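4.2 Grasp planning for bundled cable

The planner treats a coiled cable as a chain of loops with one narrow section, the waist, where a strap or tie holds the strands together. Loops shift when touched and their outline is a poor guide to where force can be applied. The waist is stiffer, so the Rangel planner ranks grasp candidates by distance from it and by the local width of the bundle. A candidate is kept only if the closing direction lies within 7 degrees of the normal to the bundle axis.
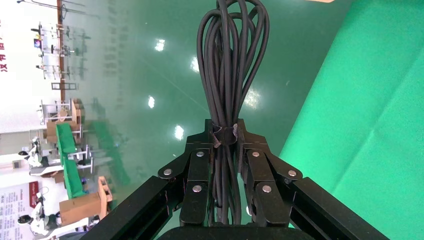
Figure 3. Grasp just below the strap, wrist camera view.

Why is the waist not found from depth alone? Thin black strands return sparse depth, and gaps between loops are easily read as a narrowing, so the width profile is taken from the color mask and depth is used only to set the approach height.

Segmentation runs on the wrist stream in the Flullari perception node. The mask is reduced to a center line, and the width is sampled at 63 points along it. Loose ends shorter than the median width are pruned first – without this step the center line branches near the tie and the axis estimate swings toward the branch.

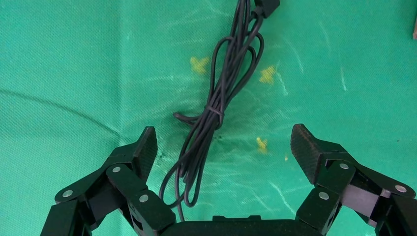
The axis is then smoothed over the last 3 views, and the approach pose is sent to the arm controller only after the estimate has settled. If it has not settled after some 39 frames, the planner backs the wrist off along the approach axis and restarts the estimate. The limit was set by hand and has not been tuned per object.

Coordination between the two arms is handled one level up, in Presteck. Each arm holds a reservation on a region of the work surface, and a motion request that crosses the other arm's reservation is queued. Reservations are coarse boxes, which wastes space near the middle of the mat but keeps the check cheap.

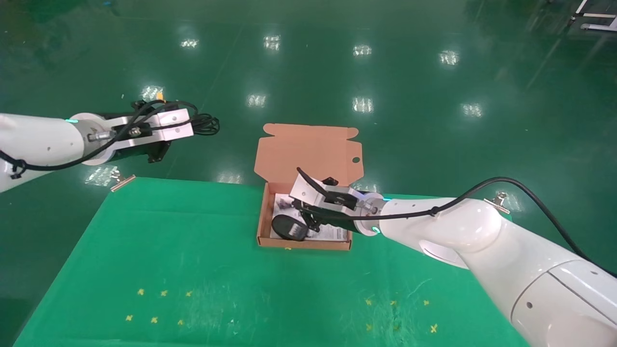
A queued request is replanned when the reservation is released, using the newest object poses – the older plan is discarded even when it is still valid.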